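Quarterly check, Goseten craft and mending room, August. Walked round by Branwen Llewellyn, comments added by Amra Vukadinović where marked AV.

## Exits and floors

- [x] Main door opens fully and closes on its own
- [x] Fire exit clear inside and out
- [ ] Floor free of trip hazards. Mat by the sink is curling at one corner. Tape down or replace.
- [x] Extinguisher in place, pin and seal present
- [ ] Fire notice up to date. Still gives the old assembly point. AV: new one printed, needs laminating.

## Surfaces and storage

- [x] Tables steady, no sharp edges
- [x] Shelves fixed to wall, heavy items low down
- [ ] Needles, pins and blades put away after use. Two loose pins found under the window bench.

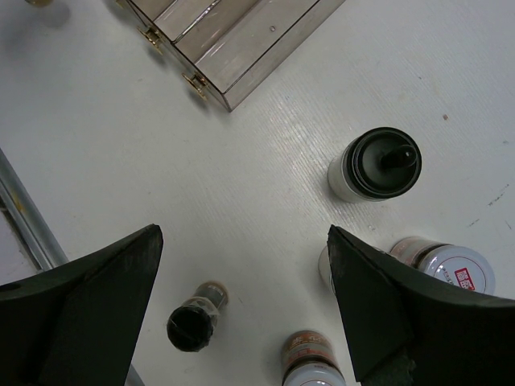 Pins have come up at the last 2 checks, so the magnet now goes over the floor at closing time as well as in the morning. Small sharps are to be kept in containers people can see into, like the clear plastic box. The old biscuit tins should go. AV: agreed, but keep one tin for broken needles and mark the lid.

- [x] Scissors counted back in
- [ ] Drawers labelled. Labels on the button drawers have faded. Anything in a clear drawer organiser can do without for now. 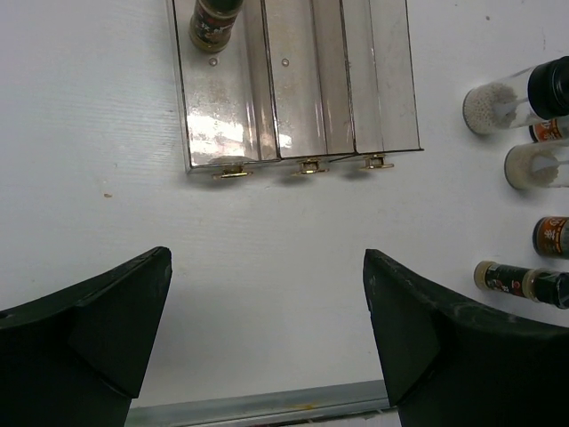 ## Electrical

- [x] Sewing machines: leads and plugs undamaged
- [ ] Irons: the Brannigan has a worn flex near the handle. Taken out of use and tagged. Do not put back on the shelf until it has been tested.
- [x] Extension leads fully unwound when in use
- [ ] Lighting. One tube flickers over the cutting table. Reported to Alora, job number 282.

## First aid

- [x] Box in place and easy to reach
- [ ] Contents complete. Burn dressings out of date, eye wash missing. Box of 100 plasters nearly full.
- [x] Accident book present, no entries since last check

AV: burn dressings and eye wash ordered. I will check the flex on the other iron when I come in to do the notice.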